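Grasping bench, wrist camera study
Notebook entry, Jun 13, 2019

Purpose of this entry: to record the change in the labeling rule for transparent objects, the rerun of the floor pickup set, and the points that remain open before the method section is revised.

Background. The Vanari grasp scorer was trained in May on 3,694 wrist camera frames. Each frame carries one label, taken from the finger width reported at the end of the closing motion. If the fingers stopped short of fully closed, the attempt was labeled a hold. The rule works well for blocks, balls and rolls of tape. It works poorly for thin cups and clear packaging, which give way under the fingers. A cup that has been squeezed nearly flat reports almost the same width as an empty hand, and a number of good grasps were therefore recorded as misses.

Change made. The width threshold has been replaced by a lift check. After closing, the arm raises the hand, pauses, and takes a second frame. The label is now set by comparing the area between the fingers before and after the lift. The width reading is kept in the log but no longer decides anything. The Dralleo controller required a small edit so that the pause is not skipped when the motion queue is full. The edit is on the bench branch and has not been merged.

Relabeling. The old attempts could be relabeled only where a second frame had been saved. This gave 825 usable attempts. The remainder were set aside and should not be mixed back in under the old label, even to make up numbers. Anyone who needs them for the width comparison should copy them out and leave the original folder as it stands.

Rerun. Small objects were placed on carpet and approached from above. Carpet was chosen over the gray mat on purpose. The looped pile shows through the wall of a clear cup and breaks up its outline, and the scorer tends to put its best grasp on the bright ridges near the rim and ignore the body. Objects were left close to one another so that more than one would fall within view during an approach. The scorer was run in both versions, old labels and new, with the same start poses and the same random seed.

Observations. With the old labels the scorer ranked opaque objects first whenever one was within reach, including cases where the cup was nearer to the center of the hand. With the new labels this preference is weaker. The approach angle is also steadier on cups lying on their sides, where one finger must come down near the rim and the other near the base. Shadow from the hand is still a source of error. It falls across the pile beneath the object in the last part of the descent, and the score drops there even when the alignment is good.

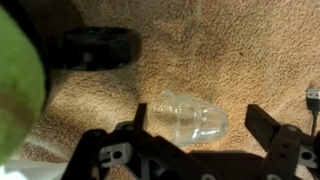 Salgado objected that the lift check only moves the problem, because a cup can hang from one finger by its rim and still count as a hold, and asked that a shake be added after the pause. The objection is accepted in part. A shake of 2 seconds will be tried on the clear objects only. Applying it to every object would lengthen each run considerably, and the opaque set shows no need for it.

Open points.
The second frame is sometimes blurred by arm vibration. Try a longer pause before adding any filter.
The Grirport export still writes the width label in the first column. Until this is corrected, read the label from column 6.
The shadow error should be measured with the overhead light off and the side lamp on, same start poses.
Merge the controller edit once the shake has been tested. Old and new labels are to be kept under separate version tags.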